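**Fall doubles format: are we really keeping the byes?**

**amber_bainbridge** wrote on 11 September 2024:

Okay, starting a new thread so the sunscreen one can go back to being about sunscreen.

I played the whole summer draw at Pukholm and had a blast, but I have a gripe. We had eight pairs, six made the bracket, and the top two sat out the first round. Fine on paper. In real life Kelechi and I won our pool, then sat on a cooler for ages while everybody else played, and when we got back on the sand I couldn't pass a ball to save my life. We lost to a pair that had just come off a long three-setter and were completely warmed up and yelling at each other in a good way.

So my pitch for fall: everybody plays the first round. Put all eight in. Pool play just decides who you get.

---

**parsons_r** wrote:

Hard no from me, sorry. If all eight get in, what are we playing pool matches for? I already see people coasting in the last one. In August there was a match on the far court where both pairs were through and I swear they were practicing their left-handed serves.

A bye is a prize. You win your pool, you get to rest your legs. If you got cold, go jog on the grass.

---

**kelechi_a** wrote:

I'm the other half of the cooler story and I kind of agree with Roy? Don't kick me off the team, Amber.

I liked the rest. My calves were toast. What killed us was that we didn't know when we'd be on. Somebody told us we were up next, so we stretched and got all ready, and then they put another match on first. If I'd known we had a solid break I would have eaten a sandwich and then warmed up properly.

---

**amber_bainbridge** wrote:

Traitor.

But okay, the schedule thing is fair. I'd be a lot less cranky about the byes if there was a board with actual times on it.

---

**ctibor.k** wrote:

I can do the board again if people will stop moving the magnets. With two courts it's really not hard to plan, it only goes wrong when somebody calls a match onto whichever court looks free.

My own vote is keep six in the bracket but let the bye pairs pick their court. The near one is so much deeper by the fence. Big difference if you like to jump serve, and I don't, so I'm being very generous with this idea.
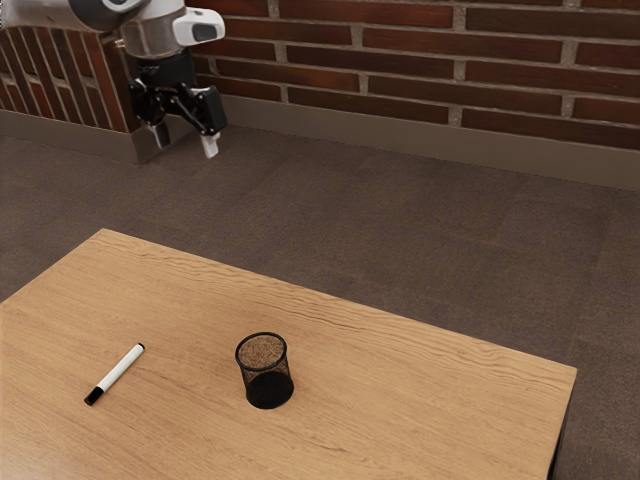
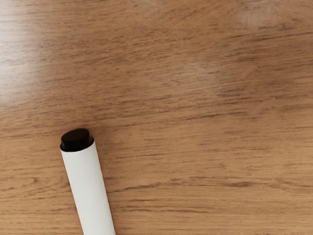
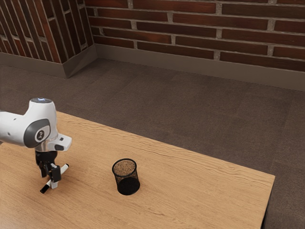

*Top: gripper and brick wall. Middle: white marker on the tabletop. Bottom: the arm over the table.*

Back to volleyball. Is anyone bringing lines? The Furoline set I've got has one corner tie missing and it drifts every time somebody digs near it.

---

**parsons_r** wrote:

Picking your court as part of the prize, now that I like. I'd give up the wind side for it too.

I've got the blue lines in my trunk. They're ugly but the corners hold.

---

**whitlock_stu** wrote:

Been reading this on my lunch and I'm going to be the annoying one. I think the byes are fine and the pools are the problem.

Look at who was in which pool this summer. The Marsden pairs all ended up together because they signed up together, so two really good teams beat each other up and one of them missed the bracket on point difference. Meanwhile my partner and I strolled through the other side, and I promise you we are not that good. I shanked a serve into the parking lot.

Seed the pools off the last results, snake them, done. Then the byes go to pairs who really earned them and Amber gets a tougher group to be mad about.

---

**amber_bainbridge** wrote:

Hey!! Our pool was tough! We played into that wind all morning!

(We did get the Marsden B pair when one of them had a bad shoulder. I'll admit that much.)

---

**ctibor.k** wrote:

Seeding off summer gets messy with new pairs. What do you do with people who switched partners? Half the list is different for fall.

---

**whitlock_stu** wrote:

Average the two players' finishes. New players go at the bottom. It's rough, but it beats going by whose email came in first.

---

**parsons_r** wrote:

New players at the bottom is how you get a ringer knocking out a good pair in the first pool match. Remember the tall guy with the visor? Bottom seed, never lost a set.

I'd rather draw it out of a hat, only keep pairs from the same club apart. Takes a minute, and no one can complain about math.

---

**kelechi_a** wrote:

People will absolutely complain about the hat.

Can we talk about the ball too? I know some of you love the Zanent but it floats like a balloon in any kind of breeze and I'm tired of looking silly on serve receive. I'd vote for whatever we used in spring.

---

**amber_bainbridge** wrote:

Please don't start the ball thing in here, make your own thread, I beg you.

Where I've landed: six in the bracket, byes stay, bye pairs pick their court, times on the board and Ctibor guards the magnets. Stu and Roy can fight about the seeding. I still think the all-in bracket would be more fun and I'll be bringing it up again in spring.

---

**whitlock_stu** wrote:

Works for me, apart from the hat. Roy, I'm sending you the summer results tonight, just look at them once before you say no.

---

**parsons_r** wrote:

I'll look. Still bringing a hat.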